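피넨 저택의 종소리 이야기, 드디어 정리합니다
2024년 3월 26일

지난번 글 끝에 살짝 흘렸던 피넨 저택 이야기, 댓글로 물어봐 주신 분들이 계셔서 신나게 써 봅니다! 저는 오래된 집에 얽힌 전설이라면 밤을 새워서라도 듣는 사람인데, 피넨 저택은 그중에서도 손에 꼽을 만큼 좋아하는 집이에요.

위치부터 말씀드리면, 푸델 마을에서 토마르 강을 따라 올라가다가 길이 크게 꺾이는 언덕 위에 있습니다. 버스 종점에서 내려서 80계단을 올라가야 대문이 나와요. 계단 옆으로 동백이 줄지어 있는데, 위로 갈수록 나무가 굵어지고 길은 좁아집니다. 저는 10월에 갔더니 꽃은 없었고 대신 낙엽 밟는 소리가 어찌나 크던지, 제 발소리에 제가 두 번이나 돌아봤네요.

전설은 이렇습니다. 집을 지은 사람은 배로 소금을 나르던 상인이었는데, 강에 안개가 짙은 날이면 지붕 밑 종을 쳐서 뱃사람들에게 방향을 알려 줬대요. 그러다 어느 해 큰물이 나서 종이 떨어져 강에 가라앉았고, 그 뒤로도 안개 낀 새벽에는 집 안에서 종소리가 난다는 겁니다. 종은 없는데 종소리만! 저는 이 대목이 정말 좋아요. 누가 억울하게 죽었다거나 벽에서 손이 나온다거나 하는 이야기였으면 이렇게까지 빠지지는 않았을 것 같아요.

그런데 마을에서 들은 이야기는 조금씩 다릅니다. 강가 식당 할머니는 종이 떨어진 게 큰물 때문이 아니라 상인의 딸이 일부러 줄을 끊었기 때문이라고 하셨어요. 강 건너 사람과 도망치던 밤에 종이 울리면 들킬까 봐 그랬다는 거죠. 찻집에서 만난 분은 또 딸이 아니라 며느리였다고 하시고요. 같은 마을인데 골목 하나 사이로 줄거리가 바뀌는 게 너무 재미있어서 수첩에 다 적어 왔습니다. (글씨가 엉망이라 며느리 편은 절반밖에 못 읽겠어요...)

집 안도 볼 만합니다. 1층 응접실은 마루가 가운데로 살짝 내려앉아 있어서 걸으면 몸이 저절로 벽난로 쪽으로 기울어요. 안내를 맡아 주신 야우 유팅 씨가 "여기서는 다들 벽난로에 인사하고 지나가요" 하시는데 진짜로 그렇게 되더라고요. 위층에는 방이 4개 있고, 그중 강 쪽 방 창틀에 배 모양 낙서가 새겨져 있습니다. 돛이 2개인 배예요. 상인의 아이들이 새겼다는 말도 있고 한참 뒤 세입자가 심심해서 팠다는 말도 있는데, 저는 당연히 아이들 쪽에 한 표입니다.

가장 두근거렸던 곳은 다락이었어요. 종을 매달았다는 들보가 그대로 남아 있고, 줄이 쓸린 자국이 깊게 파여 있거든요. 유팅 씨가 불을 꺼 주셔서 잠깐 서 있었는데 바람이 기와 틈으로 들어오면서 웅 하는 낮은 소리가 났어요. 이걸 종소리로 들은 사람이 있었겠구나 싶으면서도, 한편으로는 아니야 이건 바람이고 종소리는 따로 있을 거야 하고 우기고 싶은 마음! 저처럼 이런 집 좋아하시는 분들은 무슨 말인지 아실 거예요.

가실 분들을 위해 몇 가지 적어 둘게요. 다락은 한 번에 3명까지만 올라갈 수 있고 사다리가 가파르니 치마는 피하세요. 대문 앞에는 화장실이 없어서 버스 종점에서 해결하고 올라가시는 게 좋습니다. 내려와서는 강가의 부버라는 빵집에 꼭 들러 보세요. 종 모양 호두빵을 파는데 겉은 딱딱하고 속은 촉촉해서 강 보면서 뜯어 먹기 딱이에요. 저는 집에 가져가려고 산 것까지 버스에서 다 먹었습니다.
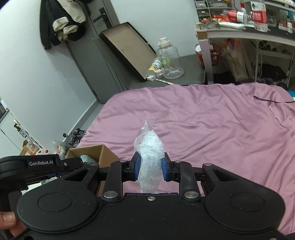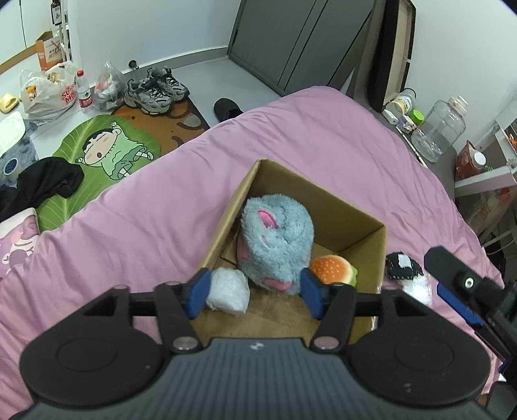 분홍빛 시트가 보이는 두 장. 첫 번째는 작은 알갱이가 든 투명 봉지, 두 번째는 상자 속 복슬복슬한 인형.

다음 글에서는 강 건너편 이야기를 써 보려고 해요. 상인의 딸(혹은 며느리)이 건너갔다는 그쪽 마을에는 종을 건져 올렸다는 전설이 따로 있다고 하거든요! 혹시 피넨 저택 이야기를 다르게 들으신 분 계시면 댓글로 꼭 알려 주세요. 며느리 편 뒷부분을 아시는 분은 더더욱 환영합니다.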